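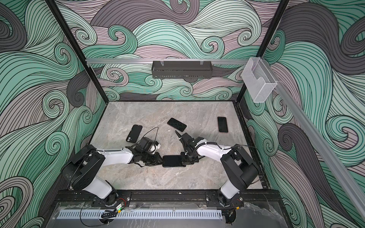 May
Posted by the minutes-taker, Drarkevham Allotment and Garden Club

Minutes of the May meeting, typed up from my own scribbles. If I've got you down as saying something you didn't say, catch me before the next one and I'll fix it.

We got going a little after 7:00 p.m., once the folding chairs were out and the side door had been persuaded to shut. Good turnout for a warm evening. I'd expected everybody to be home watering.

Last month's minutes

Approved with one correction. I wrote that the rain barrels were going on the north side of the shed. They are going on the east side, where the downspout is. My apologies to whoever went and leveled the ground on the north side on the strength of my typing (it does look very nice and we might put the bench there).

Money

We have $649 in the account after paying the water bill. That's better than I feared, and most of it is thanks to the seedling sale, where the tomatoes went first and the leeks hardly went at all. If you want leeks, there are still leeks. They're in the cold frame by the gate and they're free now, so please take a handful home with you.

One member asked if we should be keeping a bigger cushion in case the pump goes again. There was a lot of nodding. We agreed to leave $200 alone and not touch it for anything but water problems. I should say I argued for more than that and lost, which is fine, I've only put it down here so I can point to it later.

Water

This took up the biggest part of the evening, as it always does once the weather turns.

The hose at the lower end still has poor pressure. We tried the new nozzle and the pressure is the same, so the nozzle has been cleared of all charges. The thinking now is that the pipe is kinked or crushed where the delivery truck backed over the path. Two people have offered to dig down and look, and I've offered to stand there with lemonade. If it does need replacing, we had a price from Sastry, the supply place out past the feed store, of $700 for the pipe and fittings delivered. You'll notice that's more than we have. Someone suggested doing only the worst stretch and keeping the rest for next year, and we'll get a price for that before we talk about it again.

Until it's sorted out, lower plots should water early and upper plots should water in the evening. Please stick to it. I'm an upper plot and I know very well that it's tempting to give the beans a quick drink at breakfast, but the folks at the bottom get a dribble when we do.

The rain barrels are coming from Grevex and we're getting 4 of them. They need a flat base, so bring any spare pavers you've got lying around at home. Chipped ones are fine. We had a short detour into mosquitoes here, and the upshot is that every barrel gets a screened lid before it gets a drop of water in it.

Compost

The big bay is full and it's hot in the middle, so somebody has been doing it right. The small bay is another story. I found a whole sweater in it. It was cotton and I'm told cotton will break down in time, but let's please not. Also no bread, no cat litter, and no more of those tea bags with the shiny mesh, which I've been picking out of my carrot bed since last fall.

We talked over getting a load of wood chips for the paths. The tree crew will drop them for nothing if we'll take the whole truckload. I was all for it until it was pointed out that a whole truckload would block the gate until we'd moved it. We'll do it if we can get enough wheelbarrows together on the same morning. There's a sign-up sheet on the shed door. Put your name on it, and write whether you're bringing a barrow or just your back.

Slugs

I'm keeping this one brief because the meeting did not. Beer traps have their fans and so does copper tape. One member goes out at night with a flashlight and a bucket and has the best lettuce of any of us, so make of that what you will. We did agree on no pellets of any kind in the shared beds, because of the toads.

The waiting list

There are 12 households on the list and we have one plot coming free this summer. We went back and forth on splitting it in half, the way we did with the corner one. I like the idea, myself — a half plot is plenty when you're starting out, and mine was a full one and I spent the first year mostly growing bindweed. The other side of it is that half plots need their own path, and the path eats up growing room. We voted and it's going to be split. The next two households will get a call this week.

If you know you won't be able to keep yours up this season, please say so. You can have a year off and come back to it. We'd much rather lend it out than watch it go to thistles.

Open garden day

We're doing it again in July. The bakery table went over well last time, and so did the plant swap, so both are back. The Zotesex brass band can't make it, and I'm a little relieved, having been parked right next to the tuba. We need jars for the jam, sunscreen for the welcome table, and somebody with neat handwriting to do the plant labels. That last one rules me out, as anybody who has tried to read the shed rota will know.

Kids' bed: sunflowers are in, and so are the pumpkins. There was a request for strawberries too and it was granted on the spot. I've got runners to spare and will pot some up.

Odds and ends

The good loppers have gone missing again. Orange handles. Check your trunk.

The shed padlock sticks in damp weather. Give it a squirt of the oil on the top shelf and put the can back where you found it.

Somebody has left a very handsome squash plant on the bench with no note. If it's meant for anyone in particular, speak up. If it isn't, I have a space.

We wrapped up at 8:40 p.m. and there was rhubarb cake. The next meeting is in June, same room, same time. Pump money, chips and the price for the short stretch of pipe will be first up, and please bring your own mug.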